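Tenants' group questions Kullthorpe plan to end paper rent receipts

Nasunside Renters Association says promised savings do not add up and asks for a written guarantee before the April switch
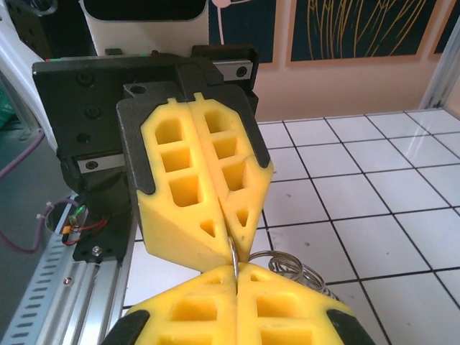 Two yellow gripper fingers, closed at the tips, below a black housing.

NASUNSIDE – The Nasunside Renters Association today asked property manager Kullthorpe to put its plan for online-only rent receipts on hold until tenants have seen the numbers behind it.

Kullthorpe told residents of the Flovwood apartments last month that paper receipts would stop in April. From then on, anyone who wants proof of payment will have to log in to an account and download it. The company's letter says the change will be "simple and convenient for everyone" and will "keep costs low." It does not say whose costs, or how low.

The association has read the letter several times and still has questions.

Flovwood has 350 apartments. In a survey the association carried out door to door, 73 households said they pay by money order or check and depend on a paper receipt. Of those, 49 said they have no computer at home. Kullthorpe's answer so far is that tenants can use the computers in the leasing office. There are two of them, and the office closes at 4 p.m.

"We have heard 'simple and convenient' before," the association said in a statement. "We heard it about the laundry cards and we heard it about the new mailboxes. We would like to see it in writing this time, with a number next to it."

The association is not against online receipts. Many members already use them and like them. Its concern is what happens when a payment goes missing and the only record sits in a system run by the company asking for the money. A tenant who is told in June that the March rent never came in needs something to put on the counter. Under the current plan, that tenant would be looking for a password.

Kullthorpe has pointed to a report by the consulting firm Kárason, which it hired to look at the switch. A one-page summary was taped up in the lobby. It says tenants "broadly welcome" the change but does not say how many were asked, or when. Members at the association's last meeting were asked if anyone had been contacted for the report. No hands went up. A request for the full report got a polite reply and no report.

The association is asking Kullthorpe for the following:

The full Kárason report, including the questions tenants were asked.

A yearly figure for what paper receipts cost now, and a statement of whether any savings will show up in rents or fees.

A written promise that any tenant who asks for a paper receipt will get one on the spot, at no charge and with no form to fill out.

A way to get copies of older receipts after a tenant moves out – the letter says accounts close on the last day of the lease.

Tenants who pay by check or money order should keep every receipt they have, the association said, and should ask for one with each payment between now and April.

About the Nasunside Renters Association
The association is a membership group open to anyone who rents a home in Nasunside. It takes no money from landlords or management companies. Meetings are held monthly in the Flovwood community room at 7 p.m. and are open to the press.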